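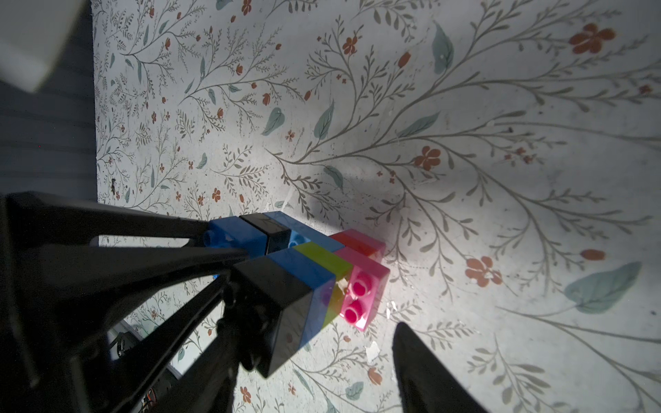 Name change at the county office, how long did yours take?

quispe_kid
Sep 8, 2018
I filed mine in Rallalness and the clerk says 6 weeks. The fee was $200, which hurt. Did anybody get it faster?

pastard
Mine took 2 months, same office. Get extra certified copies while you're there!! The bank kept one of mine and I had to drive all the way back.

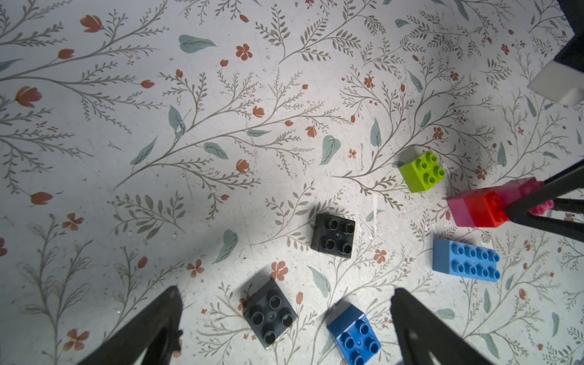
Also do your license before your passport. Way less hassle.

clondisano
Disagree, passport first. My DMV barely glanced at anything once I had that, and I'd already spent $400 on all this stuff so I wanted the big one done.

pastard
Depends on the DMV I guess? Mine wanted the court order no matter what I showed them.

quispe_kid
Ok, extra copies it is. My mom already calls me by the new name so I can wait on the rest :)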